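CLAMSTEAD SHARED WORKSHOP
Bench safety checklist, with comments
Project: Nimia (pair of hand-held grippers, kitchen-table trials)
Date of check: 14/05/2024
Form: 6, the long one
Result: pass, with grumbling

Comments are the checker's own. Ticks mean I looked at it. A tick with a comment means I looked at it and had feelings.

BEFORE ANYTHING IS PICKED UP

1. Fingers (yours) counted and clear of the linkages. OK.
The linkages close like a garden gate, slowly and then all at once. Long sleeves get rolled up. Lanyards go in a pocket. The Clamstead lanyard is 51 centimeters long, which I measured after it went into a joint in September.

2. Pivot caps seated, no wobble. OK, one comment.
Press each cap with a thumb. If it clicks, it was loose and now isn't, so write it down anyway. One on the left-hand unit clicked. I wrote it down. This is me writing it down.

3. Contact pads stuck on all the way to the corners. OK.
A lifting corner catches on wrappers and tears them. Do not fix this with super glue. The last person who did owns a gripper with one opinion about how far to open. Use the Binen tape from the second drawer and give it an hour.

4. Screws on the outer arms checked with the short driver. OK.
Quarter turn at most. If you need more than a quarter turn, stop and find out why. The long driver gives you enough leverage to strip the thread and enough confidence not to notice.

5. Batteries and chargers apart. OK.
Anything charging stays on the tiled shelf. We had this argument already and the shelf won.

AT THE TABLE

6. Table stands still when leaned on. OK.
Folded cardboard under a leg is accepted as a temporary measure. Ours has been temporary for 204 days.

7. Cloth lies flat, with no folds under the work. Comment.
A fold pulls the whole cloth along when a finger drags across it. Smooth it from the middle outward and check again after every tenth pick or so.

8. Outlets and cords. Fail on first look, pass after talking it over.
Cords hang down the wall and behind the table, clear of where people stand. The open square next to the outlet has ragged edges and still wants a cover plate. It's on the building list as item 433, so I expect one around the time the sun goes out. Until then: no metal tools on that side of the table, and keep the basin dry. If you want water in the basin, move the basin to another room and take yourself with it.

9. Test items light, sealed and soft. OK.
Snack packets are good. They forgive a bad squeeze and you can see the damage straight away. No glass, no cans, nothing with a blade. Hold a packet by its side edges and keep the seals free - a seal under pressure pops, and then someone is sweeping.

10. Two grippers in use, clear space between them. OK, comment.
Each one keeps to its own side of the basin. Crossing over is how the arms get hooked together, and getting them apart takes two people and a change of tone. Call out before you reach across. "Crossing" is enough. You don't need to narrate.
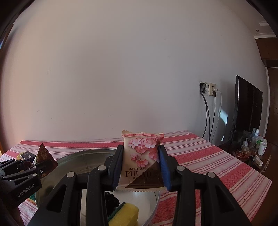 11. Grip force on the low setting for the first six picks. OK.
After that, go up one step at a time. If the wrapper creases where the pads touch, go back down. The Olszewski stop (the bent bracket, painted twice) limits the closing travel and must be fitted whenever a beginner is holding the thing. It must also be fitted whenever an expert says it isn't needed.

12. Release over the basin, never over the floor. OK.
Let the packet down low. Dropping it from chest height looks great and teaches you nothing.

PUTTING AWAY

13. Fingers open, arms resting, power off. OK.
In that order. Power off with the fingers closed on something means you meet them again next week, still closed on it.

14. Pads wiped with a damp cloth. Comment.
Crumbs work into the ribs. Soap is fine. The scouring side of a sponge is not fine and leaves the pads about as grippy as a dinner plate.

15. Test packets counted out and counted back in. Fail.
We came up short again. An eaten packet is still a missing packet, and the log has no column for hungry.

TO DO BEFORE THE NEXT CHECK

Cover plate, item 433. Ask again, in writing.
Replace the loose cap on the left-hand unit with a new one from the Binen bag.
Buy packets. Put them somewhere high.
Paint the Olszewski stop a third time, in a color that can be found on the floor.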